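4. Tables, company and the length of lunch

4.1 Where the diaries came from

We have leaned on the lunch diaries throughout this paper, and it seems only fair to the reader to slow down here and say how they were kept, as so much of what follows depends on what people were willing to write down with a sandwich in the other hand. The diaries were small paper booklets, handed out at two workplaces, the Adwood offices in Pesmont and the Prodex depot in Gil. Each booklet ran for 10 working days. For every lunch, the writer was asked to note when they sat down, when they got up, which table they used, who else was there (by first letter only, or a made-up sign if they liked) and anything they cared to add about the meal or the mood.

We ended up with 400 usable entries. More came back than that, but a fair number were missing one of the two times, and we decided early on not to guess. The free remarks in those incomplete booklets were still read with great interest, and a handful of them are drawn on below wherever the missing time makes no difference.

A word about the two places. At Adwood, lunch is taken whenever the work allows, and people drift in over a long stretch of the middle of the day. At Prodex the shifts decide, and the lunch room fills and empties all at once, with a great deal of chair noise at both ends. We had expected this to be the main difference between them, and for simple lengths of stay it was. Prodex lunches were shorter and much more alike. Adwood lunches spread out widely, from people who stood up again as soon as the fork was down to a pair of friends who regularly lost track of the time and wrote, a little guiltily, that they had done so.

4.2 What a table does for a meal

The research on shared eating has a good deal to say about who eats together and rather little about what they eat at. We think this is a pity. A table settles a number of small matters before anybody has opened their mouth: how near a stranger may sit without asking, whether there is room for a newspaper, whether a late arrival has to squeeze in or can simply slide along. Our writers knew this very well. One of them moved every day of the diary in search of a spot where she would "not have to choose between elbows," and her remarks on the matter taught us more than our own floor plans did.

Size came up most often, followed by closeness to the door, which people either loved or could not stand. The long tables at Prodex were praised for making it easy to join in late. They were also the tables most often described as loud. The smaller tables at Adwood were described as cozy by those who already had company and as awkward by those who came alone — one person wrote that sitting down at a small table with two colleagues felt like "walking into their living room." Solo eaters at Adwood were strongly drawn to the table along the window, where one can look out at the parking lot and be left in peace, or be spoken to, as the day turns out.

Then there is the surface. We had not planned to ask about it, and there was no box for it in the booklet. All the same, remarks on the tops of the tables kept turning up in the margins, mostly about crumbs, coffee rings and glare. Both workplaces have a mixture of white tops and wood-colored ones, bought at different times. A white tabletop appears in Figure 5. Writers called the white ones bright, clean, cold, or "like the dentist," and several said they wiped a white table before leaving it but would not have bothered with a darker one.

Figure 5. A white tabletop.
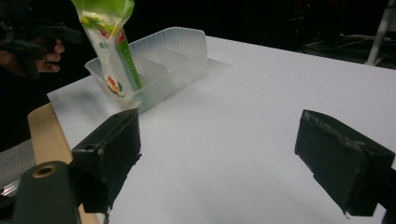
Does the color of the tabletop change how long people stay at lunch?

The color made very little difference to the length of the stay once we had allowed for whether a person ate alone or with others.

That last condition matters, and we came close to missing it. Taken by themselves, the entries for white tables are shorter, and for a few happy weeks we had a whole paragraph written about brightness and restlessness. Then we sorted the entries again by company. At Adwood the white tables are mostly the small ones nearest the counter, where people sit down by themselves for a quick bite, and the wood-colored ones are mostly in the quieter half of the room, where groups settle. When we compared solo lunches only with other solo lunches, the gap nearly closed. The paragraph was taken out, with some regret.

4.3 Company and the second cup

If there is one thing the diaries say loudly, it is that people stay for people. Writers who ate with at least one other person stayed longer at both sites, and they stayed longest when someone in the group got up to fetch a second cup of coffee for everyone. We came to call this the second-cup effect among ourselves, and the name has stuck. It hardly ever happened at Prodex, where the end of the break is firm, but even there the writers noted when a cup had been offered and had to be turned down. They seemed to count it as a kindness all the same.

The second cup also changed what people wrote. Entries that mention it tend to be fuller and to name subjects of conversation: a child's school play, a leaking roof, the best way to get tomatoes through August. Entries without it are more likely to stop at the food. We would not want to build too much on this, as a person who has had a pleasant lunch may simply feel more like writing. Still, it fits what we heard in the interviews in Section 3, where the people who spoke most warmly about their workplace nearly always got around to coffee sooner or later.

4.4 Limits of the diary method

Paper booklets get wet, lost and forgotten. They also make people notice their lunch, and a noticed lunch may well last a little longer than one that is simply eaten. Five writers told us so outright, and two of them said they had started eating with others partly to have something to put in the booklet. We are fond of those two, but their entries do us no favors, and we ran all comparisons both with and without them. The order of the results stayed the same.

We also have nothing from people who skip lunch or eat in their cars, and at the Gil depot that is a sizable group. A few of them were kind enough to talk with us in the yard, and what they said about wanting a quiet half hour with the radio is taken up in Section 5.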